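Rechner von innen: Handout zum zweiten Abend
Kurs "Hardware zum Anfassen", Kurszentrum Kurstead
Stand: 26. Dezember 2025

Ja, ich weiß, zwischen den Jahren liest kein Mensch freiwillig Kursunterlagen. Aber ein paar von euch haben gefragt, ob ich die Notizen vom zweiten Abend noch hochlade, und ich hatte den Freitag frei, also bitte sehr! Es ist meine Mitschrift plus das, was mir unterwegs noch eingefallen ist, deshalb springt es manchmal ein bisschen.

1. Bevor der Deckel abgeht

Rechner herunterfahren, Netzteil hinten am Kippschalter aus, Kabel ziehen. Danach einmal kurz auf den Einschaltknopf drücken, damit sich die Restladung abbaut (manchmal zuckt dabei noch ein Lüfter, das ist normal). Dann den Tower auf die Seite legen, und zwar so, dass die abnehmbare Seitenwand oben ist. Bei den meisten Gehäusen ist das von vorne gesehen die linke. Wer die falsche aufschraubt, schaut auf ein Blech und sonst auf ziemlich wenig. Ist mir oft genug passiert.

Schrauben bitte gleich in die Schale. Ich sage das jedes Mal und finde trotzdem jedes Mal welche auf dem Boden.

Zur Erdung: Armband, wenn ihr eins habt, sonst vorher an blankes Metall am Heizkörper oder an einer geerdeten Leitung fassen und das zwischendurch wiederholen. Wollpullover im November-Kurs war übrigens keine gute Idee (auch meiner nicht).

2. Erst schauen, dann anfassen

Ich fange immer beim Netzteil an, weil man von dort aus den Kabeln folgen kann. In älteren Towern sitzt es meistens oben hinten, in neueren oft unten. Ein Metallkasten mit einem Etikett drauf, und auf dem Etikett steht, was der Kasten auf welcher Leitung liefern kann. Das schreibt ihr euch ab, BEVOR ihr eine neue Grafikkarte kauft. Und das Netzteil selbst bleibt zu! Da drin sitzen Kondensatoren, die auch ohne Stecker noch Spannung halten können. Wir schrauben viel auf in diesem Kurs, den Kasten nicht.

Die Kabelfarben beim klassischen ATX-Netzteil, weil die Frage wieder kam: Gelb sind 12 Volt, Rot sind 5 Volt, Orange 3,3 Volt, Schwarz ist Masse. Violett ist die Standby-Leitung und Grün das Einschaltsignal. Bei neueren Netzteilen ist gern alles schwarz, sieht schick aus und hilft beim Lernen überhaupt nicht. Vorsicht auch bei kleinen Lüfterkabeln, da halten sich die Hersteller nicht an dieses Schema.

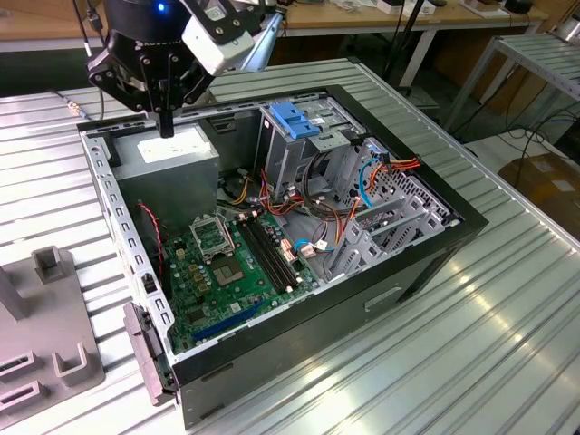
Als Nächstes suchen wir uns den Prozessorsockel. Der sitzt in der oberen Hälfte des Boards, hat einen Metallrahmen oder eine Kunststofffassung und seitlich einen Hebel. Im fertigen Rechner sieht man davon erst mal nichts, weil der Kühler draufsitzt. Den Kühler lassen wir beim Anschauen drauf, denn wer ihn abnimmt, muss die Paste erneuern, und das machen wir erst am vierten Abend.

Um den Sockel herum stehen die kleinen Zylinder, die Elkos. Bitte einmal mit der Taschenlampe flach drüberleuchten: Die Deckel sollen eben sein. Wölbt sich einer nach oben oder klebt etwas Bräunliches daran, habt ihr möglicherweise schon den Grund, warum die Kiste ständig abstürzt. Bei Boards aus den Nullerjahren lohnt sich der Blick wirklich immer.

3. Speicher

Die Speicherplätze sind die langen schmalen Leisten neben dem Sockel, mit Klammern an den Enden. Kein anderes Bauteil ist so dankbar für Anfänger! Klammern nach außen drücken, Modul an den Kanten fassen, gerade herausziehen. Beim Einsetzen auf die Kerbe achten, die sitzt absichtlich nicht in der Mitte. Passt es nicht, dreht man das Modul um und nimmt NICHT den Handballen. Danach beide Seiten gleichmäßig drücken, bis die Klammern einrasten. Das braucht mehr Kraft, als man sich beim ersten Mal traut.

Welcher Typ ist es? DDR2, DDR3 und DDR4 sind untereinander nicht kompatibel, die Kerbe verhindert das Schlimmste. Im Zweifel den Aufkleber auf dem Modul lesen oder im Handbuch vom Board nachschauen.

4. Steckplätze

Weiter unten auf dem Board kommen die Erweiterungssteckplätze, quer zur Rückwand. Lang ist meist der für die Grafikkarte, die kurzen nehmen den Kleinkram, also Netzwerk, Sound, USB. Verlasst euch bitte nicht auf die Farbe! Die hat jeder Hersteller nach Geschmack verteilt, und Blau heißt beim einen dies und beim anderen das. Länge und Kerbe sind verlässlicher, am besten ist der Aufdruck auf der Platine.

5. Stecker lösen, ohne zu fluchen

Fast jeder größere Stecker hat eine Nase. Nase drücken, am Gehäuse des Steckers ziehen, niemals an den Drähten. Leicht wackeln ist erlaubt. Vorher ein Foto machen, und zwar scharf und von oben, vor allem von den winzigen Steckern der Frontblende (Power, Reset, die LEDs). Ich dachte früher, ich merke mir das schon. Ich habe es mir nie gemerkt.

6. Werkzeug und Material

Kreuzschlitz PH2 mit langem Schaft, ein kleiner PH1, Pinsel, Taschenlampe, Kreppband zum Beschriften. Die Schraubendreher im Kursraum sind von Govaretti und dürfen benutzt, aber nicht mit heimgenommen werden (einer fehlt seit November, ich gucke niemanden an). Die Sortierschalen hat Grabner gestiftet, Nachschub liegt in Schrank 7. Das Skript von Fillmont, das einige schon haben, ist beim Thema Netzteile ausführlicher als ich, da lest ihr am besten das ganze zweite Kapitel.

7. Bis zum nächsten Mal

Wer zu Hause einen alten Tower hat, legt ihn hin, macht ihn auf und zeichnet eine Skizze: Netzteil, Sockel, Speicher, Steckplätze, Laufwerke. Schön muss sie nicht sein. Schreibt dazu, welche Kabel wohin gehen und bei welchen ihr es nicht herausgefunden habt, die unklaren nehmen wir uns dann gemeinsam vor. Wer keinen Rechner hat, bekommt im Kursraum einen hingestellt. Und bringt bitte eure eigenen Schalen für die Schrauben mit, leere Joghurtbecher gehen auch.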